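stikon-strand

Strand tracker and grasp-point picker for thin black cords on a pale table. Part of Stikon, the two-arm cable handling stack. If you came looking for general deformable object perception, keep walking. It knows one shape, which is "long."

What is in the package

strand_seg: per-pixel cord mask from the wrist view
strand_trace: turns the mask into ordered centerlines, one per visible strand
grasp_pick: scores points on each centerline and hands one to the planner
replay: runs all of the above on logged episodes, with no robot to blame

The wrist view is where most of the work happens. One cord often shows up as two strands, with the bend that joins them somewhere outside the image. The tracer does not guess at the missing part. It reports two open strands and lets the planner decide which one it wanted.

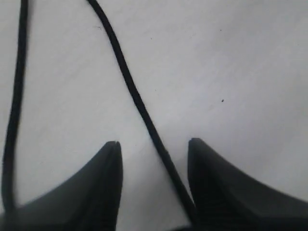 Wrist view, fingers open. Two strands, bend out of view; the right-hand strand runs down between the fingers.

Known troubles with this view:

The fingers are black. The cord is also black. We subtract a finger mask built from the gripper opening, and it works until a strand runs along the inner edge of a finger, at which point the tracer shortens the strand and says nothing. Set finger_margin to 2 if you would like it to say something.

Specks and fibers on the table get through the threshold. Anything under 16 pixels long is dropped. A long enough hair will be offered to you as a cable, with high confidence.

Data

The replay set has 3,746 wrist images with hand-drawn centerlines. Labels were drawn in Platico and exported to JSON. Strands hidden by a finger are labeled only as far as they can be seen. Early labels were more optimistic than that and have been redone.

Scene camera

The scene camera does the coarse part: find the free end of the cord, find the connectors, and give each arm a region it is allowed to enter. It is also how we learned that cables hanging off an arm look a great deal like cables lying on a table. The arm filter projects the robot model into the image and removes whatever falls inside it. The robot model has no idea about loops of cable, so those get a padded box around the wrist and a second one under the forearm. The boxes are ugly and have outlived two elegant replacements.

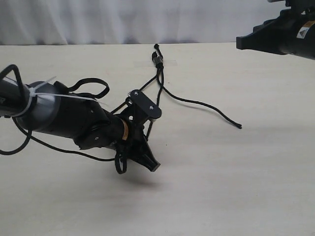 Running it

1. Start the Dubey bridge and wait for both arms to report joint states. It prints "ready" slightly before it is.
2. Load the camera calibration. If the overlay sits beside the arm, you loaded the old one.
3. Run replay on a short episode first.
4. Run grasp_pick with dry_run on. The arm moves above the chosen point and stays there.
5. Turn dry_run off.

The planner retries a failed grasp up to 3 times, then parks the arm and writes the episode to disk. Raising the limit has so far produced longer episodes.

Not supported

White cords on this table. Dark tables. Knots. Two cords at once, although the code will accept them and return something.

Changes since April

Finger mask now follows the measured opening instead of the commanded one.
Todiren planner is the default. The old one is still behind a flag called legacy_please_dont.
Centerlines are ordered top to bottom in the image. They used to be ordered by mood.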